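How to run a table-clearing demonstration at an open day

Filed under: Guides, Demonstrations
Last updated October 14, 2020

These are the steps we follow at Lostari when visitors come to watch tabletop work with a hand-held gripper. They were written up after the open day at our Flornovholm hall and cover one table, one operator and one person to talk to the visitors. If you are showing a fixed arm only, steps 3 and 6 will need changing.

You will need

A round or square table that does not wobble
A patterned tablecloth
A small set of light household objects, with spares
One hand-held gripper, charged, and a second battery
A laptop with the Noonan viewer installed
Tape for the floor
A printed running order

Step 1. Pick the table and the time slots

Use a table that people can stand around on at least two sides. A round one works well, as visitors spread out along it and don't bunch up at a corner. Check that the operator can reach the far side without leaning on the cloth.

Plan on 8 visitors at a time. More than that and the back row sees nothing but shoulders. We gave each group a slot with a short gap after it, and used the gap to reset the table. If a group is late, shorten the questions and leave the gap alone.

Step 2. Lay the cloth

Put the cloth on before anything else and smooth it from the middle outwards. Let it hang evenly. If it slides when you pull an object across it, tape the underside to the table in four places.

A bold print is fine. Visitors often ask whether the pattern makes the job harder, and it gives the speaker an easy way into the subject of backgrounds: the same cup is recorded on many different surfaces so that what is learned does not depend on a plain white table. Zutammont, who supply our practice objects, also sell plain cloths. Keep one folded nearby if you want to show the difference.

Step 3. Set out the objects

Choose things everybody has handled at home. Keep the weight low and avoid glass. Mix the shapes — something tall, something flat, something that can roll. Leave a few objects in awkward positions, on their side or close to the edge, so there is a reason to change the grip from one pick to the next.

On our table the roll stood upright in its black holder on a brown tray near the back, with a red tray set at an angle closer in and a mint-green cup lying on its side, hanging over the edge.

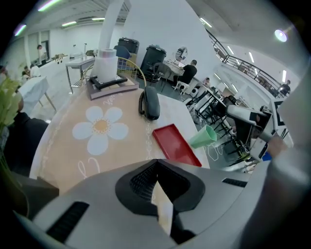
Step 4. Check the gripper before the first group

Do this with the doors still shut.

Close the fingers fully and open them again five times. They should meet evenly.
Wipe the finger pads with a dry cloth.
Look at the view on the laptop. Both fingers should come into it as they close.
Make one short recording and play it back.
Write the battery level on the running order.

A full battery lasts us 90 minutes with normal use. Change it at the break even if it still shows charge. Swapping it in front of a group takes longer than you expect, and the viewer has to be reconnected afterwards.

Step 5. Open with a plain explanation

Keep this to two minutes. Say what the operator is holding, say what is going to be moved and where to, and then start. The wording on our card is:

"The operator will pick up each thing on this table and put it on a tray. The tool records how the hand moves and what the camera on it can see. Later, a robot arm can be trained on recordings like these."

Leave the rest for questions. If people want figures, have them ready on the back of the card. Ours said that the autumn set would hold 2,000 recordings and that 415 of them had been made in Flornovholm by the end of September. Use your own numbers and check them the day before.

Step 6. Do the picks slowly

Go at half your normal speed. Come in from above for flat things and from the side for tall ones. Stop for a second before the fingers close so that people can see the position, then close, lift and move.

For a cup on its side, put one finger inside the mouth and one outside, close gently, and lift before you turn it upright. Turning it while it still touches the cloth tends to drag the cloth.

If something drops, carry on. Pick it up with the gripper if you can reach it, by hand if you can't, and start that object again. Visitors like to see a second try — ours asked more about the drops than about anything else.

Step 7. Let visitors have a go

Tape a mark on the floor for the person holding the tool and ask the others to stay behind them. Hand it over with the fingers open. Show them the trigger before they point the tool at the table.

Start with the cup. The handset-shaped object is harder, so leave it for anyone who asks for another turn. Two picks each is enough for a full group. Children can take part if an adult supports the body of the tool from underneath.

Do not save visitor recordings into the main set. The Noonan viewer has a practice setting; switch to it before the handover and switch back afterwards.

Step 8. Reset

Put everything back by hand. Straighten the cloth. Lay the cup down again and turn the flat tray to a slant. Wipe the grip of the tool and the finger pads. The layout does not have to match the last one exactly, and for recording purposes it is better if it doesn't.

Common problems

The fingers close on the cloth. Come in slightly higher, or tape the cloth tighter.

The view on the laptop freezes. Close the viewer, unplug the cable at the laptop end, plug it in again and reopen.

The group can't hear. Halls with hard floors echo badly. Move the speaker to the same side of the table as the visitors, and have them face the group while the operator works.

The tall object tips over. Grip it lower, below the halfway point, and lift straight up before moving sideways.

Questions about the running order can be sent through the contact page. The printable card for step 5 is on the downloads page, under Demonstrations.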